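Robôs em escritórios partilhados: Irnden publica regras de boa prática

26 Feb 2018

A Irnden divulgou um guia de boas práticas para o uso de robôs com braços em escritórios onde há pessoas a trabalhar. O documento tem 18 páginas e aplica-se a tarefas de arquivo, arrumação e transporte de material leve. A adesão é voluntária, mas a empresa passa a exigi-lo aos fornecedores nos contratos assinados a partir de setembro.

O texto parte de uma constatação simples: as normas em vigor foram escritas a pensar na fábrica, com células vedadas e percursos marcados no chão. Num escritório, o robô trabalha entre cadeiras, secretárias e armários de uso comum. O guia trata por isso de situações correntes, como abrir e fechar portas, retirar pastas de prateleiras baixas e pousar objetos em cima de móveis.

Para os armários, a regra principal é que as portas fiquem totalmente abertas antes de a mão entrar no vão. O braço deve avançar a velocidade reduzida junto às prateleiras e parar sempre que encontre resistência. Os cabos exteriores do braço têm de ser verificados no início de cada turno, com atenção às voltas que possam prender-se em dobradiças ou puxadores.
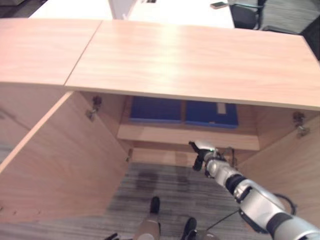
A Plorkon considera que a regra das portas é sensata mas difícil de cumprir em corredores estreitos, onde uma porta aberta ocupa parte da passagem, e pediu que a versão seguinte preveja uma largura livre mínima. A Irnden respondeu que o assunto está em estudo e que, até lá, cabe a cada local decidir se a tarefa se faz com o corredor em uso.

O guia dedica cinco páginas à presença de pessoas. Quem opera um robô à distância ou com visor deve ter um segundo responsável na mesma sala, com acesso ao botão de paragem. Os trabalhadores das mesas próximas têm de ser informados antes do início da tarefa e podem pedir a sua interrupção sem apresentar motivo.

Há também regras para os objetos. Caixas e pastas de arquivo devem ser seguras com apoio suficiente para não rodarem na mão, e não podem ficar pousadas com um canto fora do tampo depois de concluída a tarefa. Capas de plástico brilhante exigem um ensaio prévio, por causa dos reflexos nas câmaras.

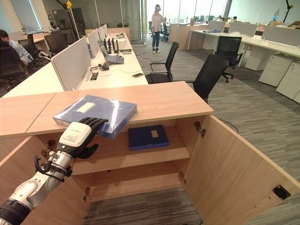 O registo de incidentes passa a incluir as quedas de objetos, mesmo sem danos, e as paragens pedidas por terceiros. Cada local deve guardar esses registos durante três anos e entregar um resumo à Irnden quando o contrato é renovado.

A Peixoto e a Havstead já confirmaram que vão aplicar o guia nas suas instalações. A Havstead fará primeiro um período experimental de até 19 semanas, limitado a um piso. Os comentários ao texto podem ser enviados por escrito à Irnden, que prevê rever o documento uma vez por ano.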